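Progress report to the Weltora Fund
Community Supper and Story Program, Ekinci Neighborhood House
Reporting period ending August

Dear friends at Weltora,

Thank you for your patience while we pulled this together. It has been a full stretch of months for us, and every time one of us sat down to write, somebody came in wanting to talk about beans or bus passes or a cousin's wedding. I mention it partly as an excuse and partly as news, as the whole point of your grant was to get people through our door and talking, and they are certainly doing that.

You'll remember that when we applied, the supper program was running once a month out of the front room, with whatever chairs we could borrow from the church next door. Your first payment let us go to two suppers a month and start recording the stories people tell over them, with their permission, for the neighborhood archive. We had hoped to have 95 recordings by the end of the grant. I'm glad to tell you we reached that number in August, with a good few weeks to spare, and that the people we still have on our waiting list will get their turn too.

The recordings are a mixed bag in the best way. Some run a few minutes and some go on for most of an evening. We have a retired seamstress on how to turn a coat, two brothers who disagree from start to finish about which of them broke the bakery window, and a long and very moving account of arriving in this city in winter with the wrong shoes. Siham Shawky has done nearly all of the interviewing, and people ask for her by name now. She has also been training three newer interviewers, who sat in with her all spring and have begun to take sessions on their own.

We did learn something about timing. In our proposal we said interviews would take place during the meal. They were lovely to be part of and terrible to listen to afterward, what with the plates and the children and the extractor fan. So we moved them to after supper, once the dishes are cleared and coffee is on the table, and the sound is much better. It does mean the evenings go later than planned, and we've been locking up closer to ten than to nine.

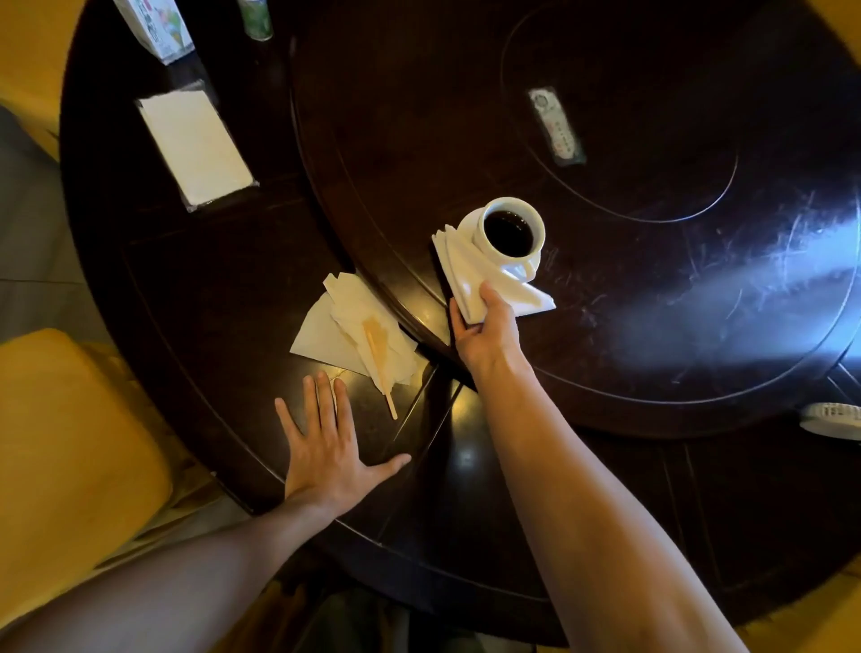

By Songül Gündoğdu, Program Coordinator, with notes from Siham Shawky and Taner Kurtuluş

On the kitchen side, Taner Kurtuluş has kept us fed and on budget, and I don't know which of those is harder. Food prices went up on us in early summer, oil and eggs especially, and for a few weeks we leaned heavily on lentils. Our guests were kind about it. One of them brought in her mother's recipe for a lentil and bulgur soup that was so much better than ours that it has gone on the regular menu - with her name beside it, at her insistence.

The old refrigerator finally gave out in June. We had asked you whether money left over from the printing line could go toward a replacement, and your office said yes within a day, for which all of us were grateful. The new one is secondhand and hums a bit, but it holds a whole supper's worth of food and the door shuts properly.

Money, then. Of the 4,000 dollars in this payment, the largest share went to groceries, followed by interviewer stipends and the refrigerator. A small amount is still set aside for transcription. We paid less than expected for recording equipment, as Vandumeo Sound gave us a discount and threw in the cables. The full ledger is attached separately, with receipts.

Transcription is where we're behind, and I would sooner tell you now than have you find it in the final report. We planned on every recording being typed up within a month, and at present we're nearer to three months. Several stories move between two or even three languages in a single sentence, and it takes a patient ear. Şükran Başaran has been working through the Turkish ones in the evenings after her regular job, and we've asked Zullunon Language Services for a quote on the others. If it comes in higher than what we've set aside, I'll write to you before we commit to anything.

Two smaller items. The stair rail was repaired in July, so the upstairs room is open again for quieter interviews. And Ertuğrul Coşkun, who looks after the archive, has agreed to put together a listening evening this fall, with short pieces chosen by the storytellers themselves. We'd be delighted if anyone from Weltora could come, and there will be soup.

For the next period we plan to keep on with two suppers a month, catch up on transcription, and finish the consent forms in the remaining languages. We'd also like to talk with you about a second year, whenever suits you. I'm usually at my desk by ten in the morning, and the phone does get answered if you let it ring a while.

With warm thanks from all of us,

Songül Gündoğdu
Ekinci Neighborhood House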